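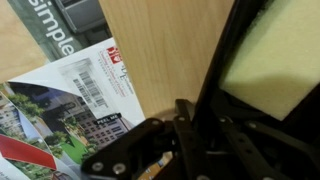

19 April 2019

Did the desk today, and the shelf over it, and got most of the way through the papers. I had meant to do it in the winter. Lesia has the room from next week and I promised her it would be clear, so I took a flask of tea in after breakfast and shut the door. The first hour went on shifting things from one side to the other. The green cover with "simple" on it in big white letters was still leaning there beside the pale wood panel, and I left it alone until the end as I didn't want to start reading. Everything else came off the top and went on the bed in heaps: keep, ask Lesia, bin. The ask Lesia heap got too big, so I went through it again and was harder about it.

The panel is from the old Bavberg wardrobe, the one that came apart when we moved it down from the attic. I have kept it all this time thinking it would make a shelf. Measured it properly at last. It is 957 mm on the long side and the gap in the alcove is 955, so it needs a shaving off one end and nothing more. The grain is straight and it should plane easily enough. I have written the figures on a bit of masking tape and stuck it on the back so I don't have to measure again. It will want two battens, and there are some offcuts in the shed that might do. I need to look for the long screws. They used to be in the tobacco tin, but the tin has picture hooks in it now.

Rang Ertürk's about the blind. Ertuğrul Ertürk answered himself and remembered the house, and asked whether we ever sorted out the back door. I said no. He can come after the holiday to measure up. He thinks a roller blind is the right thing for that window and that the slatted sort would catch on the handle. I said I would leave it to him. He wants the sill clear, so the two geraniums will have to go on the landing for now.

Lunch was the end of the soup and some toast. It rained a little and then stopped, so I got the sheets out on the line and they were dry by four.

Papers in the afternoon. Found the Gruststead letters in with the gas bills, all of them from the September we let the cottage, and also the receipt for the boiler, which came to £1,275 and which I had told Lesia was under a thousand. I have put it in the file. There were instructions for a kettle we no longer own, a spare key with no label, and three birthday cards I had bought and not sent. One of them will do for Aunt Jean in June. The key does not fit the shed, the side gate or the bureau. I have hung it on the hook in the hall in case someone knows it.

I filled about 5 bags in the end. Two are paper for recycling, and the rest is what it is. The bags are by the front door and I have walked round them twice already. The old Lallow lamp is staying, although Lesia says it buzzes. I had it on for an hour this evening and heard nothing, but my hearing is not what hers is. If she still minds it I will have it downstairs by my chair.

Lesia Hutsuliak came round at six with a tape measure and her list. She wants the desk turned to face the window, which means moving the bed along, which means the rug has to come up. We tried it with the bed pulled out and there is room to get past if the drawer is kept shut. She is bringing one suitcase and some boxes of books first, and her bicycle later on. I said the bicycle could go in the passage as long as it was kept against the wall. She had a cup of tea and a slice of the seed cake and left before dark. She said the room looked bigger, and it does.

Back is stiff. Had a bath and put the cream on.

To do tomorrow: take the bags, plane the panel, find the screws, wash the skirting board behind the bed, where there is a grey line all the way along. Ask next door if they want the small bookcase. Bread and milk. Ring Jean about Sunday lunch and tell her we shall be one more at the table.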